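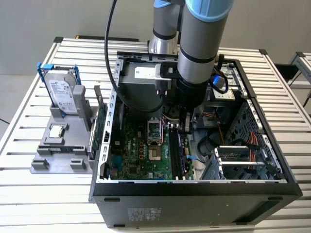 2026-04-19, Eintrag von Halina Nowakowski

Stand Zerlegezelle, Zweig "socket-pose". Trevor hat am Freitag den neuen Posenschätzer in den Planer eingehängt, ich habe heute die Parameter durchgesehen und die Logs sortiert. Vieles davon ist nur für uns beide, den Rest bitte erst nach Rückfrage ins Wiki übernehmen.

Ausgangslage: Der alte Ablauf hat die Lage des Gehäuses einmal zu Beginn geschätzt und alles Weitere daraus abgeleitet. Für das Netzteil reicht das. Für den CPU-Sockel reicht es nicht, der Restfehler in der Drehung wandert über die Hebellänge direkt in die Greifposition. Der neue Ablauf schätzt zweistufig: grob über die Gehäusekanten mit der festen Kamera, dann fein über den Sockelrahmen mit der Kamera am Handgelenk.

Auswertung der Logs von Catterall (so heißt bei uns weiterhin der Datensatz mit den liegenden Towern): 304 Anfahrten, davon 122 mit der neuen Feinstufe. Die Feinstufe bricht fast immer aus demselben Grund ab. Der Heatspreader spiegelt, die Kantenextraktion findet eine Linie quer über den Deckel und hält sie für den Sockelrand. Trevor wollte die Belichtung fest einstellen. Ich bin dagegen, dann verlieren wir die dunklen Schlitze der Steckplätze, die wir für die Orientierung brauchen. 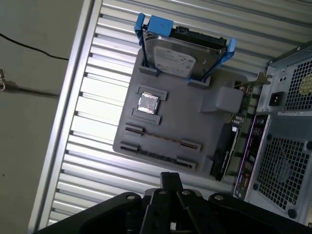 Vorschlag stattdessen: Maske über den Deckel legen, sobald die Grobpose steht, und nur noch die beiden Halter oben und unten am Sockel auswerten. Habe das in grodeo_refine als Option "mask_lid" eingebaut, Standard ist aus. Offline auf den alten Bildern läuft es durch, am Arm noch nicht probiert.

Zweites Thema, Kollisionsmodell. Der Planer kennt das Kabel am Arm nicht. Bisher wird der Unterarm mit einem Zylinder aufgeblasen, damit ist der Weg in ein offenes Gehäuse oft blockiert, obwohl genug Platz wäre. Ich habe den Zylinder in zwei Kapseln geteilt, die untere enger. Rechenzeit pro Anfrage jetzt etwa 2 s, vorher deutlich mehr, genaue Zahl steht im Clidden-Log. Iterationslimit bleibt bei 1.000.

Noch unschön: Bei flachem Anfahrwinkel erkennt die Handgelenkkamera die Rippen der Seitenwand als Steckplatzkanten. Parallel und gleichmäßig, passt dem Detektor leider gut. Mindestabstand zwischen den Linien hochsetzen oder die Wand aus der Grobpose ausschneiden, Trevor soll entscheiden, ist sein Code.

Offen:
- mask_lid am Arm testen, zuerst mit halber Geschwindigkeit
- Hand-Auge-Kalibrierung neu rechnen, die letzte ist von Juli
- Zeitstempel der beiden Kameras abgleichen, Versatz in den Logs ist nicht konstant
- Kraftschwelle beim Aufsetzen der Finger aus der Konfiguration lesen, steht noch fest im Code
- Trevor Dobson: Branch vor dem Zusammenführen auf main umsetzen

Die Binville-Daten habe ich nicht angefasst.

Kontakt: Halina Nowakowski, Zellensoftware | © 2026 Grodeo | Nach oben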